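4.2 Soft packaging

Bags were the part of the Piltwood set I kept putting off! A box stays put, but thin plastic folds and shines and throws the depth estimate way off. So we ran 322 bag trials with the wrist camera only (no overhead view).
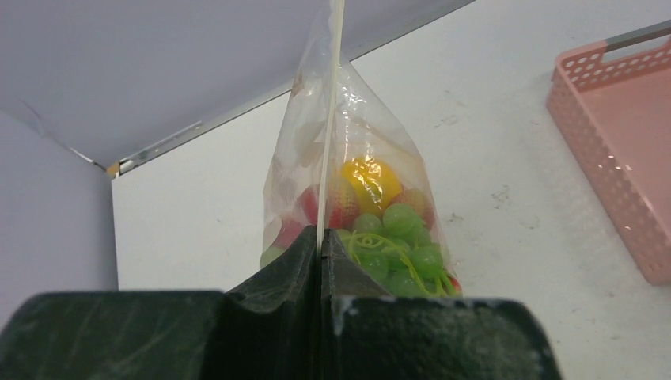 Proston, Sun 26 December

Figure 3. Wrist view of a clear bag of artificial-looking fruit, with the gripper below.

The grapes and the glare gave our segmenter fits. Nadine Khoury suggested masking the highlights first, and almost 30 of the old misses went away.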